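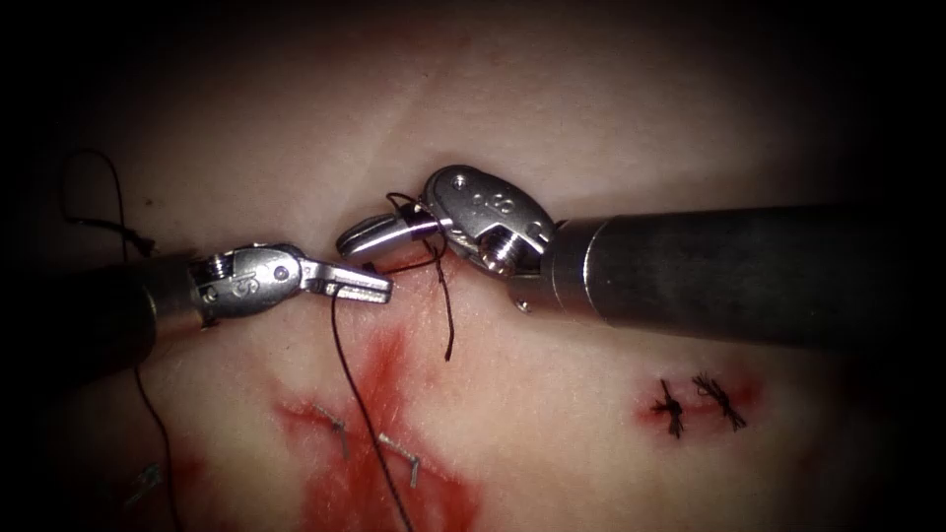 Learning to tie a knot from a written page
Student project report, Cusi unit, Gullanthorpe campus
Zahira Latuheru and Afiq Nugroho
2024-10-08

1. Background

In the first semester we both had to learn the square knot from a printed handout. The handout was correct, but most of our classmates put it away after a few minutes and asked a friend to show them. We became curious whether the wording was the problem, or if a knot simply cannot be learned from text. Our project compares two versions of the same instructions.

2. The two texts

The old text is the one from the Lokside workbook. It has long sentences and it uses the words "left end" and "right end" all the way through, also after the ends have crossed over and changed sides. We found this very confusing.

The new text we wrote ourselves. Each step has one verb only. The ends are called by colour - red end and white end - so the name stays the same when the position changes. We wanted to keep it under 1000 words, and this was harder than we expected, especially for the second throw.

3. Method

Students from the Rakuvton residence learned the knot with coloured cord tied on a chair leg. Half of them received the old text and half the new one. They were not allowed to see a video or to ask each other. Afterwards we spoke with everyone and wrote down at which line they had stopped to read again. Our notes came to 2476 words in total, and Afiq sorted them by step.

4. What we found

With the old text, nearly all the rereading happened at the second throw. Several people made a granny knot and believed it was right. With the new text the rereading was more spread out, and the colour names were liked. One participant is colour-blind and told us that "thick" and "thin" would serve him better, which we had not thought of.

5. Limits

Our group was small and they knew us, so perhaps they were too polite. We also did not check whether they remembered the knot a week later. Zahira would like to repeat this part in the second half of October, with cords of different thickness.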